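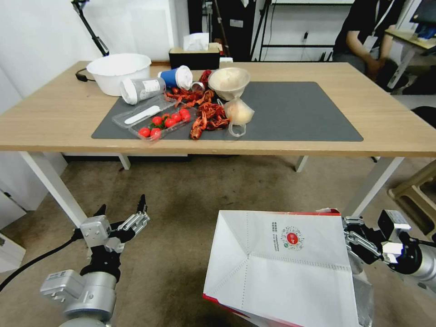

The Long Retreat of the Lunch Hour

Most office leases in Vetham signed before the middle of the last decade mention a break room. Newer ones often don't. The space went to a phone booth, a printer alcove or one more row of seats, and lunch moved to wherever people were already sitting.

The change was slow enough that few companies made a decision about it. In the older buildings on the east side of town, there was a cafeteria on the ground floor with a hot line, a salad bar and a cashier. It opened at 11:30 and closed at 2. When the insurance company upstairs moved half its staff to Kellance, the cafeteria cut its hours, then dropped the hot line, then became a room with vending machines. The tenants who stayed got used to ordering in.

Intarasuk, a Thai restaurant four blocks away, picked up a lot of that business. It had always done a steady dinner trade and almost nothing at noon. Now its weekday lunch is mostly delivery, and the dining room seats fewer people than the kitchen is built to feed. The menu changed to suit. Soups that don't travel were moved to evenings. Fried items got their own vented boxes. Sauces went into small lidded cups, which the restaurant buys by the case and stores in what used to be the coat closet.

The cost of eating this way is hard to see from a single receipt. A curry with rice is priced close to what it would be in the dining room. Then come the service charge, the delivery fee and the tip. People who order with coworkers split the fees, and that is one of the few things still pulling a group of them to the same table at the same time.

Undivel, a workplace survey firm based in Kellance, asked 639 office employees in the region about their midday habits this spring. Most said they eat at or near their desk at least three days a week. The median break was a little under half an hour. Only 9 percent said their employer had ever told them to take a shorter one.

That last number is worth some attention. When lunch shrinks, people tend to assume that somebody shrank it. In the written answers the causes were smaller and duller than that. Meetings got booked at noon because it was the one slot everyone had open. A person skipped lunch to leave early for a school pickup, and the habit stayed after the child could drive. New hires watched what the others did and did the same.

State rules are not much help. Where a meal period is required at all, the law usually covers hourly workers and says when the break must start. It says little about where it should happen. Salaried staff are mostly left to sort it out themselves.

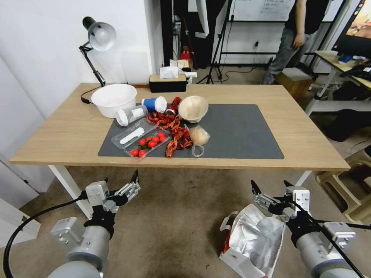 One respondent in Vetham wrote that the half hour didn't bother her nearly as much as the quiet. She had worked in the same building for years and used to know people from all the floors, she said, and every one of those acquaintances had started in the cafeteria line. She couldn't name anybody hired on the third floor since it closed.

Her answer was longer than most, but the point came up again and again. People missed the line, the bad coffee, the table by the window that belonged to the mailroom. Fewer missed the food. Several said the delivery was better than anything the old steam trays had produced.

A few employers have tried to bring the hour back. An engineering office in Kellance blocked out noon to 1 on the shared calendar, and for a month it held. Then a client on the West Coast needed a call. The block is still on the calendar, and people schedule over it. A title company in the same complex took another route and pays for lunch twice a month, with the condition that it be eaten in the conference room with the door open. Attendance has been good, though the accounting staff tend to fill a plate and go back upstairs at the end of the quarter.

The building that lost its cafeteria has a new owner, and the ground floor is being redone. Early drawings showed a fitness room. The version filed with the city in August has a kitchen with two sinks, a long counter and seating for some 5 dozen people, but no food service. Tenants would bring their own or have it sent up.

Whether they'll come down to eat it is another matter. In the Undivel survey, employees with a decent common room in their building used it only slightly more than those with a poor one. What made a bigger difference was whether a manager ate there. In offices where one did — even once or twice a week — the room was busy.

Intarasuk is planning for both outcomes. It has asked the new owner about a pickup shelf near the elevators, and it is keeping the coat closet full.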